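4.2 Crime and obituary items in small-town news pages

We coded 1,378 local items from the Caveda archive. Deaths of officeholders made up 197 of them, and most ran before a cause was known.
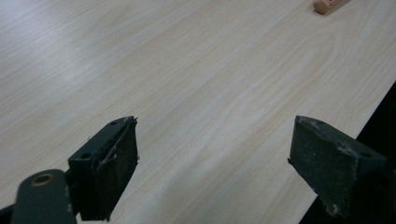

Figure 3. Tabletop with wavy wood grain.

Arrest reports were shorter. They leaned on the incident report and seldom named a second source — even when the person arrested was a coach or a teacher.

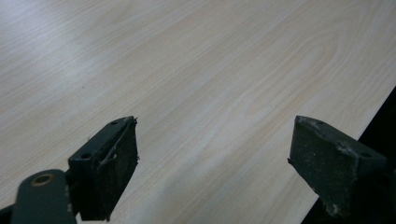
4.3 Follow-up coverage

We searched each outlet again in December for later items on the same case. Only 40 arrests had one.
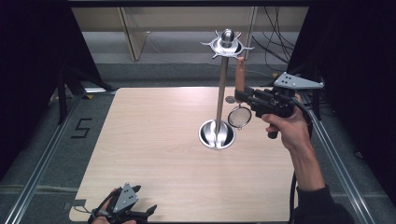 Henrike Pfeiffer and So-ying Yau

Dropped charges were the hardest to trace. Flekix, the search tool we used, matches on surname, so items that gave only a job title were checked by hand.
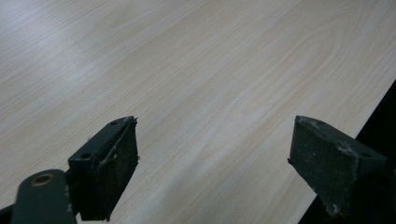 Photo: Arumugam

Both coders read every item in this group. Where they disagreed, the item was left out of the follow-up count.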